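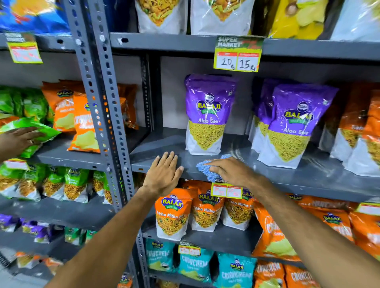 Wiping down a shelf in the snack aisle, packets left standing.

Petidance shared workshop – Tanguy build meeting, 24/02/2024

Minutes by me, Casimiro Cifuentes, typed up from the back of a parts bag, so shout if I've got anything wrong.

Last time's minutes
Agreed, apart from my spelling of Hunimach, now fixed throughout. Sorry!

What the arm has to do
We went back over the job for the two new people. Tanguy has to wipe a metal shelf with a folded front lip, using an ordinary cloth, without knocking the packets over. We all do it by putting the spare hand on the edge and rubbing with the other, and we spent far too long (my fault) on whether one arm can manage without something to lean on. I still think it wants a little foot that rests on the lip. Others would rather stiffen the base first. We're going to try the base, then the foot if it still wobbles.

Price tags came up again. They hang off the front edge exactly where the cloth wants to go, and the practice shelf in our back bay hasn't got any. I'll make some out of card.

Cloth holder
Version two is printed and it's lovely, much nicer than the bulldog clip. It lets the cloth bunch up in the middle though, and then only the corner touches. We argued about sponge backing and decided yes. I've got an old bath sponge I can cut up.

Gearbox
The Jirkis gearbox has turned up and it fits, after some filing. There's play in it, which I could feel by hand, and we don't agree on how much matters. Leaving it in for now.

Software
The Hunimach board now talks to all the motors. We ran 48 test strokes on the practice shelf and 12 of them ended with a packet on the floor, mostly on the return stroke – so the arm will lift before it comes back. Easy to say, and I've put my name down for it.

Money
We've spent 143 pounds and the kitty had 174 in it, so no more motors until people pay their subs. Please pay your subs.

Any other business
Somebody has the long hex key. Could it come home, please.

Jobs
Me: card price tags, sponge, lift on the return stroke.
Base group: brace and bolt it down before we try the foot.
Everyone: bring old cloths, any colour.

Next meeting in April, same bench. I'll bring the biscuits.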